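Section 6: Hanging the shelf rails

Applies to the Vindik wall shelf, single and double width. Rev. Jul 26, 2026

Read this section through once before you drill. Sections 4 and 5 (unpacking, sorting the hardware) should be finished, and the two rails, the drill guide and the bag marked C should be within reach.

6.1 Before you start

You will need a drill with a hammer setting, a masonry bit that matches the plugs in bag C, a level, a pencil, a vacuum cleaner and a screwdriver. Wear eye protection and a dust mask. A second person is needed for the double width shelf.

Find out what the wall is made of. The hardware in bag C is for solid brick, solid block and poured concrete. For hollow block, use bag D, sold separately. For drywall over studs, stop and go to Section 8, where the spacing is different.

CAUTION: Do not drill directly above, below or beside an outlet or switch. Cables usually run straight up or down from them. Check the area with a cable detector and mark anything it finds with tape.

6.2 Marking the wall

1. Decide on the height of the lower rail. Leave at least 400 mm between the rail and any countertop or desk below it.

2. Hold the drill guide against the wall with the arrow pointing up. Lay the level along its top edge and adjust until the bubble is centered.

3. Mark the left hole and the right hole with the pencil. Check the level again before marking the middle holes.

4. Move the guide up to the second rail position and repeat. The two left-hand marks must line up vertically.

5. On brick, look at where each mark falls. A mark in the middle of a brick is good. If a mark falls on a mortar joint, move the whole guide up or down until it clears. Do not move one hole by itself.

Note: The rail slots allow a few millimeters of side-to-side play. They allow none up and down.

6.3 Drilling

1. Wrap tape around the bit 50 mm from the tip. This is your depth mark for all holes.

2. Start each hole with the hammer setting off, at low speed, until the bit has made a small dent. Then turn the hammer on.

3. Keep the drill square to the wall. Stop when the tape reaches the surface.

4. Vacuum the dust out of every hole. A plug pushed into dust will not seat.

5. Push the plugs in by hand and tap them flush.

CAUTION: If a plug turns in its hole, remove it. Do not pack the hole with paper, matchsticks or filler. Move the guide and drill a new set.

6.4 Uneven or textured walls

Rough brick, split-face block and heavy plaster have high and low spots that keep the rail from lying flat. A rail that is screwed down hard over a high spot will bend, and the shelf clips will not close.

1. Hold the rail in place without screws and look along it from one end.

2. Where there is a gap behind a screw hole, slip in one or more of the gray spacers from bag C. Use no more than three in a stack.

3. Where a high spot pushes the rail out, rub it down with a carbide block or the edge of a cold chisel. Brush the wall clean.

4. Fit all screws loosely, then tighten from the middle outward.
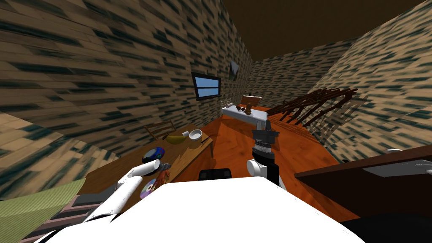

Ildikó Lengyel writes that on her old brick the spacers kept dropping out while she was lining up the rail, and that a dab of petroleum jelly on the back of each one held it until the screw was in. She also suggests fitting the middle screw first, finger tight, so the rail can pivot while you check the level. Both methods are fine with this rail. Do not use glue on the spacers, as they may have to come out if the shelf is moved.

6.5 Fitting the shelf

1. Hook the back edge of the shelf over the upper rail.

2. Lower the shelf until the clips touch the lower rail. Press firmly at each clip until it clicks.

3. Pull the front edge gently upward. If the shelf lifts, a clip is still open.

4. Fit the end caps. The cap with the small notch goes on the left.

Leave the shelf empty overnight, then retighten all the rail screws by hand. Check them again after the first month of use.

Note: The load limit printed inside the left end cap is for an evenly spread load. Heavy items belong close to the wall.

6.6 Spare parts

Order by part number from Kavanagh. Have the shelf width ready.

Lower or upper rail: 2621
Bag C, brick and concrete: 89-C
Bag D, hollow block: 89-D
End caps, pair: 89-E

Continue with Section 7, Adding a second shelf.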